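2021年5月22日 星期六

阅读时间：约6分钟

早上七点就醒了，躺着把昨晚的曲线在脑子里又过了一遍，越想越躺不住，干脆骑车去实验室。路上风很大，满街都是槐花味，我一路上都在跟自己念叨：接触切换，接触切换。

先把事情记下来，免得过两周写论文的时候又忘了当时怎么想的。

双手传递这件事我们卡了很久。从去年11月开始，用的一直是固定时序：一只手抓稳，另一只手靠上来，等一个写死的时间，然后松开。瓶子轻的时候没问题，装满液体就露馅。松早了往下滑，松晚了两只手互相较劲，腕部力矩一下子冲上去，控制器保护停机。那几个月我听见停机的提示音就胃疼。Radka当时说过一句话，我抄在本子第一页：“你们在给一个看得见、摸得着的系统喂秒表。”她说得对，可是那时候我们手里的触觉数据太脏，谁也不敢拿它做判断。

转折是上个月Vesela把Feltel的信号重新清了一遍。她没有换任何硬件，只是把每根手指的基线漂移单独估计，每次合拢之前重新归零一次。清完以后，两只手之间的载荷转移变成了一条很干净的斜线！我第一次看到那张图的时候在椅子上叫出声了，隔壁组的人探头进来看了一眼，又缩回去了。

于是就有了现在这个方法，组里暂时叫它Fandard，名字是Vesela起的，问她什么意思她也不肯讲。思路很简单：不预测“什么时候该松”，改成持续估计“现在谁在承重”。策略每一步都输出两只手各自的期望承重比例，底层的柔顺控制去追这个比例。松手不再是一个单独的动作，比例降到接近零的时候，手指自然就开了。训练时用遥操作演示，一共200条，每条里都有操作员在两只手都握着的阶段故意多停一会儿、稍微晃一晃。当初录这些“犹豫”的片段还有人觉得浪费，现在看，最值钱的恰恰是这一段，因为固定时序的数据里根本没有它。

说到录数据，我得给自己记一笔。那一批演示里有一大半是我戴着手套录的，录到后来做梦都在拧手腕。有一天晚上回家，我妈叫我递酱油，我两只手一上一下捧着瓶子递过去，她看了我半天，问我是不是手疼。

今天的正式评测跑的是饮料瓶。条件比以前严：瓶子装着液体，瓶身又滑又软，捏重了会瘪，捏轻了会转。地点放在冰箱旁边，空间窄，肘部能走的路线不多，规划器要是贪近路，前臂就容易蹭到旁边的东西。我们特意没有把场地收拾得太宽敞，因为最后要写进论文的就是这种别扭的环境，在空桌子上做得再漂亮，审稿人一句话就能问倒你。

从早上一直跑到下午三点多，中间只停下来吃了个饭团。一共做了123次传递，掉了4次。

4次！去年冬天同样的瓶子，我们连着成功十次都要拍照发群里的。

我把4次失败的日志都单独拷了出来，晚上粗看了一遍。有两次像是同一个毛病：上面那只手的拇指没有压实，估计器却以为它已经承重了，下面那只手就跟着放松。另外一次是瓶身转了一个角度，指尖滑到标签边缘上，摩擦突然变了。还有一次我没看懂，曲线从头到尾都很正常，瓶子就那么下去了。这一次我最感兴趣，明天要逐帧对一遍视频。
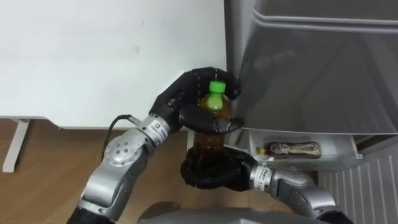
两只手同时握着的这个阶段，是我看了一整天也没看腻的部分。以前的版本到这里总是绷着，像两个人抢一把伞，现在它会等。下面的手托住，上面的手一点点让出来，有时候让到一半又收回去一些，再让。第一次看见它“收回去”的时候，我以为是程序出错，去查日志，发现那一刻底部的承重估计确实抖了一下，它是根据这个改的主意。演示里我们录过类似的犹豫，可是幅度和时机都跟演示不一样，说明它学到的比照抄多一点。这话先不敢写进论文，得做完对照实验再说，但写在日记里总可以吧。

Radka下午过来看了一会儿。她看东西从来不出声，站着看了好几轮，然后问了两个问题。第一个是如果把触觉输入遮掉，只留视觉，还剩多少成功率。第二个是承重比例的标签从哪里来，会不会其实只是在拟合关节电流。第一个我们有初步结果，掉得很厉害，尤其是深色液体的瓶子，光靠看几乎判断不出谁在用力。第二个我当场答得磕磕巴巴。回来想了一晚上，觉得可以把电流通道单独拿出来做一个基线，如果差距明显，这个质疑就算接住了。她走的时候拍了拍我的显示器，对她来说这已经算鼓掌了。

Vesela比我冷静，她已经在列下周要补的消融：去掉每次归零的，去掉“犹豫”片段的，把比例输出换成开关量的。Cuveo那边的仿真也要重新对一遍摩擦参数，她估计仿真里能跑600次，通宵就能出来。我说我来守夜，她说程序又不会害怕，你回去睡觉。

还有几件小事，记一下：

左手腕走的那根线要重新固定，今天弯得有点紧。

评测表格里“滑动但未掉落”要单列一栏，不能再混进成功里，不然自己骗自己。

给Karunaratne组回邮件，他们想借我们的标定脚本，已经拖了三天，很不好意思。

饭团的钱还没给Vesela。

写到这里快十二点了，手腕有点酸，眼睛也花，可是高兴得不想关电脑。我把今天的视频又放了一遍，专门挑它“收回去”的那几段看。那个没看懂的失败我大概知道该从哪里查了，先看拇指外侧那一路的原始信号，它在归零之后有一小段是平的，平得不太自然。明天带两瓶水过去，先查这个。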